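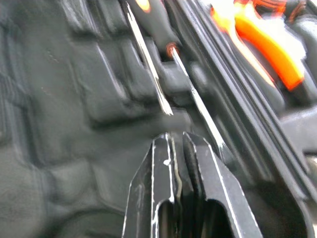 Support Writer Wanted for Mobile Payment Service

23 December 2001
By Oleksandra Karpenko

Prostirham is looking for one support writer for our small payments team in Stelham. We make a service which lets shop owners receive money by text message, also when the customer has no bank account. At present 300 shops use it, most of them in Stelham and Bidel.

Your work will be to answer letters from shop owners, to write the help pages, and to tell our programmers when the same complaint arrives again. Many questions are about fees and late transfers — so you should be patient with numbers. It is not necessary to know programming.

We ask for good written English and two years of work with customers, in a bank or an exchange office or similar. A second language is welcome. The position is 40 hours in the week, with 16 days of paid vacation in the first year. We would like you to start before July.

Please send a letter of one page and the names of two people who know your work. Write to Lindsay Henare at our Zinchenko Street office. We will invite five persons for a talk.

Comments

marek_t: Is it possible to work from Bidel some days?

L. Henare: After the first three months, yes, two days in the week.

Dotty: Sent mine by regular mail, hope that is OK.

Contact | Copyright 2001 Prostirham | Back to top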